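4.2 Where the evening meal begins

When we set out to learn how households in Ccori decide what to cook, we expected the answer to lie in the shopping. Most earlier work on home cooking, our own included, begins at the market stall or the store shelf and treats the kitchen as the place where a plan is carried out. The people we spoke with were kind enough to let us sit with them for long stretches of the late afternoon, and what they told us over many cups of tea pulled us gently away from that idea.

Of the 60 households that took part, very few named a dish before five o'clock. What they named was an ingredient, and nearly always one that had been left out in plain sight. Dayana Ñahui, who cooks for her father Aníbal and two school-age children, put it this way in her second interview: "I don't ask myself what I want to eat. I look at what is looking at me." She went on to tell us, with a good deal of laughter, about a squash that had looked at her for most of May.

We came to call this habit counter-led cooking, and we coded it wherever a person traced a meal back to food they had noticed while doing something else – rinsing a cup, say, or waiting for the kettle. It turned up in 198 of the diary entries. Fresh produce kept beside the sink was mentioned far more often than produce kept in a drawer or a cupboard, even in homes where the drawer held the greater share of the week's vegetables.
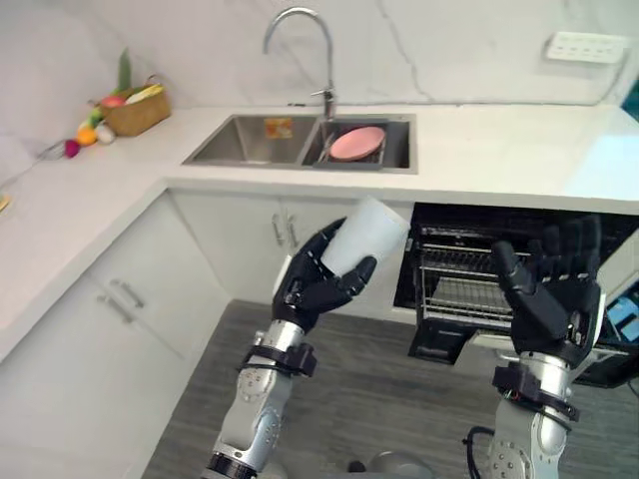 Figure 3. Produce kept on the counter near the sink, in and around a wicker basket with corn and a leafy green.

The sink matters here for a plain reason. It is the spot people come back to all day long, and several of our diarists wrote their entries standing at it. Evaristo Donati, a retired baker, told us that he moved his onions there after his wife died and he found himself forgetting to eat them. Others spoke of the place by the sink as a kind of waiting room, where the things that would spoil first were brought forward and the potatoes were sent to the back.

We don't want to make too much of this. Some families had no room to spare by the sink, and they had worked out other reminders that served them just as well, among them a note on the door and a standing phone call with a sister. Shaimaa Abdel Rahman, who carried out the interviews in the newer apartments, also noticed that people who cooked in large batches relied on memory and on the freezer, and found our questions about the counter a little puzzling. Their diaries are taken up in Section 4.3, together with the entries on leftovers.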